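Blog > Kitchen & House > Doing less

We use cookies to remember your preferences and to see what people are reading. By staying on this page you're okay with that.

Why I quit meal planning (and what I do on a weeknight now)

2/25/24

I used to be a meal plan person. Color-coded, taped to the fridge, the whole thing. I had a binder! I followed it for most of a winter, and by the end I was hiding from my own binder and eating cereal over the sink.

So this is a long rambling post about giving that up, and about the much lazier setup we have now. Grab a coffee.
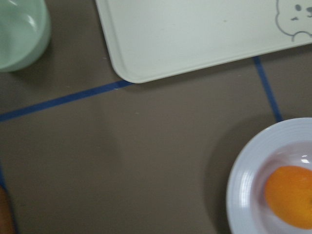
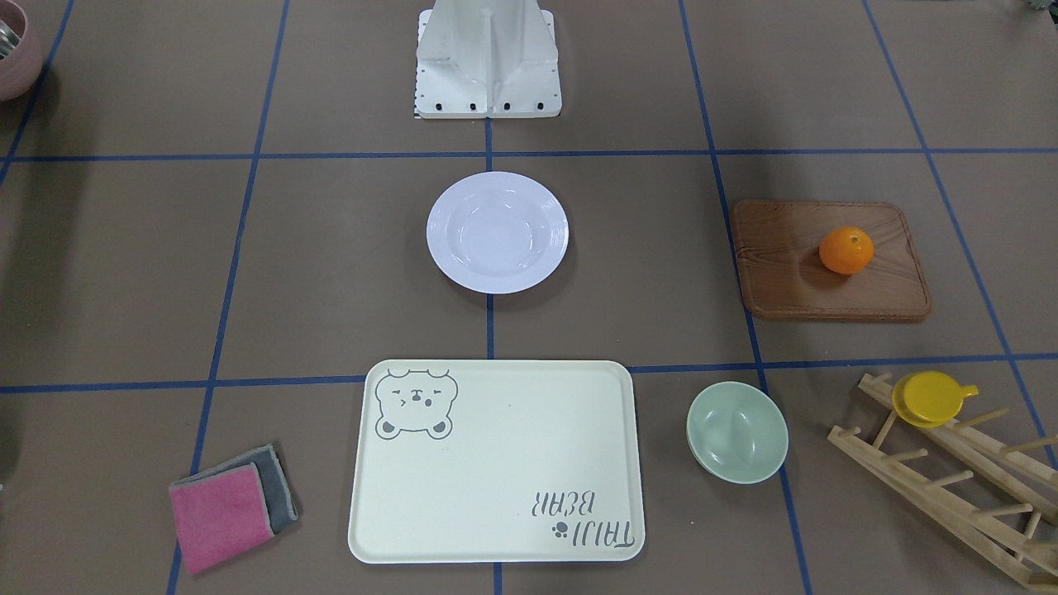
Blue tape on the table, both times.

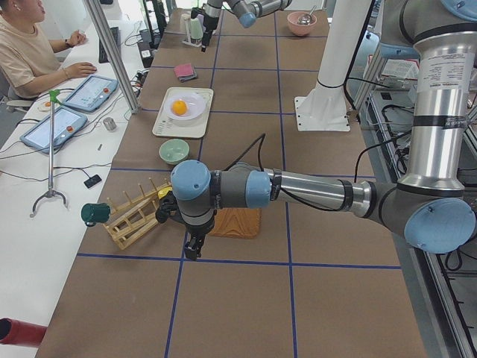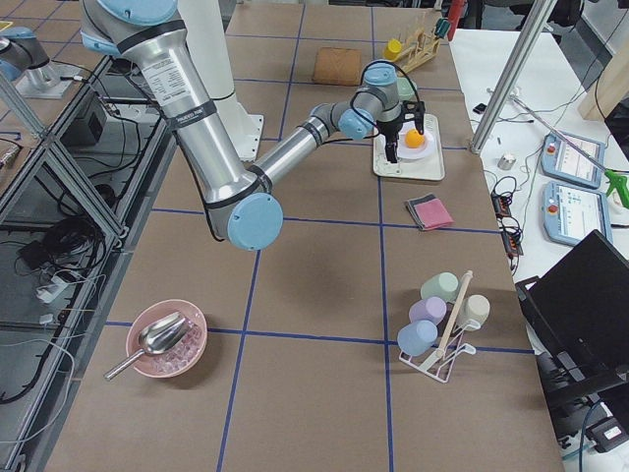
What was wrong with the binder

The plan always assumed I'd be the same person at six in the evening that I was when I wrote it. Writing-it me was full of energy and wanted to stuff peppers. Six-o'clock me had just driven back from Stullmont behind a gravel truck and wanted toast.

And then there's the guilt. If you plan fish and you don't make the fish, the fish sits there looking at you every time you want the mustard. I threw away so much fish. I also threw away parsley, more parsley than one household should ever be allowed to buy, and half a celery root I had no idea how to peel and was a little scared of.

I added up my receipts one September (I keep them in a coffee can, don't ask) and the month came to 390 dollars, and I swear a good chunk of that went straight to the compost. I was pretty mad at myself for a day or two. Then I went out for tacos, which I realize did not help the total.

The three dinner thing

What I do now is keep the stuff for 3 dinners in the house at all times. The same three, pretty much. When we eat one, its ingredients go on the list, and that's the whole system.

Ours are:

- Beans and rice, with whatever pepper or onion is hanging around and a lot of lime
- Egg noodles with cabbage and butter (my grandmother's, except she'd have used twice the butter)
- Lentil soup out of the freezer, with grilled cheese if I'm feeling generous

I know that sounds boring. It kind of is! But the other nights fill themselves in. Somebody brings over a squash, or chicken thighs are on sale at Marti, or there's leftover something. If nothing turns up, there's beans, and I really like beans.

The big change for me was to stop shopping for recipes. I still read cookbooks in the bathtub like they're novels, and if a recipe keeps bugging me for a week I'll buy the stuff and make it that same night. The same night is important. If I say "I'll do it tomorrow" we're back to the fish.

Shopping

I go to the Marti in Skemville because the parking lot is easy and they don't move the canned goods around every five minutes. Zovine has nicer produce, no argument there, but I can't get out of Zovine without a candle or a fancy jam, so I stay away unless it's tomato season.

My list lives on the back of an envelope stuck to the side of the fridge. I tried an app for a while and kept checking things off with my elbow. Paper's fine. If I forget the envelope I buy onions, rice and eggs, and I've never once been sorry.

One thing I did keep from the binder days is the freezer list. Mine is deep and dark and I can't see past the peas, so anything that goes in gets written on the lid in grease pencil, and when it comes out I rub it off with my thumb. I made 2 batches of lentil soup the other weekend and wrote them both down like a responsible adult. There's also a mystery container from before the list began. I think it might be gravy. I'm leaving it alone for now.

Cooking it

It takes me 53 minutes to get the beans on the table if I start from dry in the pressure cooker, and I only know that because I timed it to win an argument (I had said half an hour, so I lost). Canned is way faster and I do that plenty. Rinse them well, then cook them in the onion pan longer than you think, until the edges split a bit and it all gets kind of creamy.

For the cabbage noodles, slice the cabbage thin and let it go properly brown. Salt it early. I walk away and fold laundry while it cooks, and it's usually better for being ignored. Black pepper at the end, more than looks polite.

I still have the binder, by the way. It holds appliance manuals now, plus the stuffed pepper recipe, which I'm going to make again one of these days if the peppers at Marti ever come down in price.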